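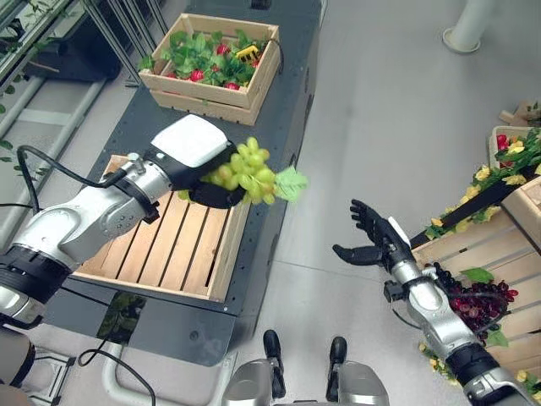

Kunsttrauben über einer leeren Lattenkiste aus Holz, dahinter eine zweite Kiste mit Blättern und Erdbeeren

Kompost richtig ausbringen: Hinweise für Hausgarten und Hochbeet

Reifer Kompost ist dunkelbraun, krümelig und riecht nach Waldboden. Sind Eierschalen oder Holzstücke noch erkennbar, ist das kein Mangel, sie werden ausgesiebt und neu aufgesetzt. Riecht das Material dagegen faulig oder nach Ammoniak, ist die Rotte nicht abgeschlossen. Solches Material gehört nicht ins Beet.

Kressetest
Eine flache Schale mit gesiebtem Kompost füllen, anfeuchten, Kressesamen aufstreuen und leicht andrücken. Bei Zimmertemperatur hell aufstellen und gleichmäßig feucht halten. Keimt die Kresse dicht und bleibt nach einer Woche grün, ist der Kompost pflanzenverträglich. Gelbe Blätter oder lückenhafter Aufgang deuten auf unreifes Material oder zu hohen Salzgehalt hin. Eine zweite Schale mit Aussaaterde dient als Vergleich.

Sieben
Für Gemüsebeete genügt ein schräg gestelltes Wurfsieb. Material vorher abtrocknen lassen, nasser Kompost setzt die Maschen zu. Der Siebrückstand eignet sich als Impfmaterial für die nächste Miete. Für Aussaaten feiner sieben und mit Sand strecken, reiner Kompost ist für Keimlinge zu nährstoffreich.

Menge
Starkzehrer wie Kohl, Tomate und Kürbis: 3 Liter je Quadratmeter und Jahr. Mittelzehrer wie Möhre, Salat und Zwiebel: 2 Liter. Schwachzehrer wie Bohnen, Erbsen und die meisten Kräuter kommen auf versorgten Böden ohne Gabe aus. Wer mehr gibt, reichert vor allem Phosphor an. Bartosz Szulc vom Gartenbauverein Broltau rät, vor jeder Erhöhung eine Bodenprobe untersuchen zu lassen. In seinem eigenen Garten lag der Phosphorwert nach Jahren großzügiger Düngung so hoch, dass er die Kompostgabe ganz ausgesetzt hat.

Zeitpunkt
Kompost im Frühjahr ausbringen, sobald der Boden abgetrocknet ist. Im Dezember verteiltes Material verliert bis zur Aussaat einen Teil des Stickstoffs durch Auswaschung, auf Sandböden stärker als auf Lehm. Muss die Miete im Winter geräumt werden, den fertigen Kompost abgedeckt lagern. Ein atmungsaktives Vlies ist besser geeignet als Folie.

Einarbeiten
Oberflächlich einharken, nicht untergraben. Die Bodenorganismen, die den Kompost umsetzen, brauchen Sauerstoff. Bei Beerensträuchern nur auflegen und mit Laub oder Rasenschnitt dünn mulchen - die Wurzeln verlaufen flach und vertragen keine Hacke. Heidelbeeren erhalten keinen Kompost, der pH-Wert ist für sie in der Regel zu hoch.

Hochbeet
Die Füllung sackt im ersten Jahr deutlich ab, in einem Beet in Zunach waren es etwa 33 Zentimeter. Zum Auffüllen Kompost und Gartenerde zu gleichen Teilen mischen. Torffreie Sackerde ist ebenfalls möglich, trocknet aber an der Oberfläche schneller aus.

Gerät
Schaufel, Sieb und Schubkarre nach Gebrauch trocken abbürsten. Metallteile dünn einölen, Holzstiele einmal im Jahr mit Leinöl behandeln. Mit Öl getränkte Lappen ausgebreitet im Freien trocknen, sie können sich selbst entzünden.

Stand: 14. Juli 2018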